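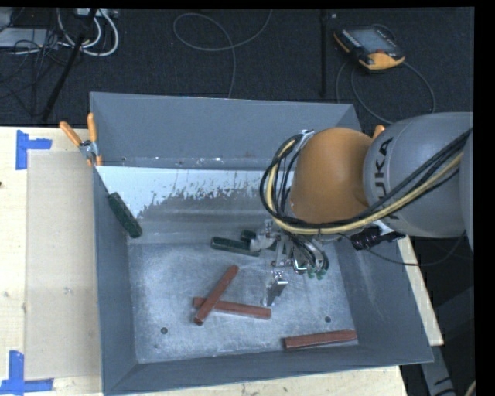 Grey metal bin, scratched up inside - can I save the finish?

Siamak Mirzaei
I inherited a big open-top metal bin when we took over my uncle's workshop in January, the kind with sloping sides that come down to a flat floor. It lives on a wood table and we toss blocks and bars in it, reddish-brown ones and dark green ones, whatever is waiting to be sorted. It does the job fine. My trouble is the inside. The floor is all scratches and cloudy patches, and low down on the far wall there's a pale strip with a ragged edge where the surface is flaking and you can see darker metal in spots. Just over that are a bunch of little bright scuffs.

Two things I'd like to know. Can I clean up the floor without making it look worse? And what do I do about the flaky edge, paint it or leave it? There are also two small round holes in the floor and I can't decide if I should plug them. I have a can of Drarnine metal primer left from another job, if that's any use. I'd like to keep the bin, it was his and I'm kind of attached to it!

Mariann Szalai
Leave the floor alone, is my vote. I have a steel parts tray that went cloudy the same way and I spent a whole evening on it with a scrub pad, and all I got was new scratches going in a different direction. If it really bugs you, wash it with warm water and dish soap, dry it right away with an old towel, and then go over it with a fine pad in one direction only, end to end. No circles.

The flaking I would deal with, though. Take everything out first (I know, but people don't) and go along that edge with a plastic scraper until nothing more wants to lift. Then feather it by hand with 2000 grit if you only want it smooth, or something a lot coarser if you're going to paint, primer won't grab on a polished surface. Wear a mask, and if the bin is old get one of those lead test swabs before you sand anything. Two thin coats of primer, let it sit overnight, then your color. I've never used Drarnine so read the can and check it's okay on bare metal.

On the holes - I'd keep them. Mine has a couple and I'm glad of them every time I rinse it out.

pomix_fan
just put a rubber mat in it. I cut one to fit mine 6 years ago and haven't looked at the bottom since. quieter too when you drop stuff in

Siamak Mirzaei
Thanks, both. Holes are staying. I'm going to do the scraping over the weekend and then probably get a mat for the floor, didn't even think of that. Mariann, does it matter what kind of plastic scraper, or will an old putty spreader do?

Mariann Szalai
Putty spreader is fine, that's what I use.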